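Claneck Path FAQ

We get a lot of letters between February and the start of walking season, and we love every one of them! These are the questions that come up most.

Where does the path start and finish?
It starts at the old ferry steps in Barelport and finishes at the market hall in Pasbridge. You can walk it the other way, and plenty of people do, but then you get the wind in your face along the coast and the big climb on your last day. We like Barelport first. The harbor at 6 a.m. is so pretty, and the bakery by the steps is already open.

How long is it, and how many days do I need?
It's 30 miles. Most people take 3 days. If you have a fourth, spend it in Claneck, where there's a swimming hole below the mill that we could go on about for a whole page.

Is it hard?
The first day is flat and the second one isn't. The top of Claneck Ridge is at 1,725 feet, and the last 800 feet of climbing come all at once, on stone steps. Go slow, eat something at the gate, and look behind you now and then — on a clear day you can see all the way back to the water.

Do I need a permit?
No permit and no fee. You do need to book if you want a bunk at the Inthanon hut, and in summer those go fast. Tents are fine in the lower field, first come, first served.

Can I bring my dog?
Yes, please do! Dogs have to be on a leash from the Claneck mill to the second cattle gate, where there are lambs in spring. They aren't allowed inside the hut, but there's a covered porch with water bowls.

Is there water along the way?
There are taps at Barelport, at the mill and at the hut. The stream past the ridge runs low by August and cows get into it, so filter it or fill up before you leave the hut.

What shoes should I wear?
Whatever you've already walked a long way in. Trail runners are great on the coast and fine on the ridge if it's dry. The steps get slick in rain, and you'll be glad of a good tread.

How do I get back to my car?
The bus from Pasbridge leaves from behind the market hall and stops at the ferry steps. The last one goes at 5:40 p.m. Carry cash, as the card reader on that route comes and goes.

I found a fallen tree or a missing sign. Who do I tell?
Us! Send a note with the nearest marker number (they're on the small yellow posts). 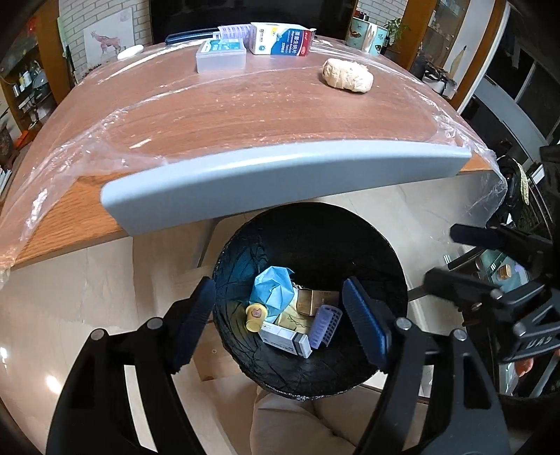

Claneck Path News, Issue 30, page 3

Can I get back issues?
Yes, there's a stack at the Inthanon hut, on the shelf by the door. Take what you like and pass them on when you're done.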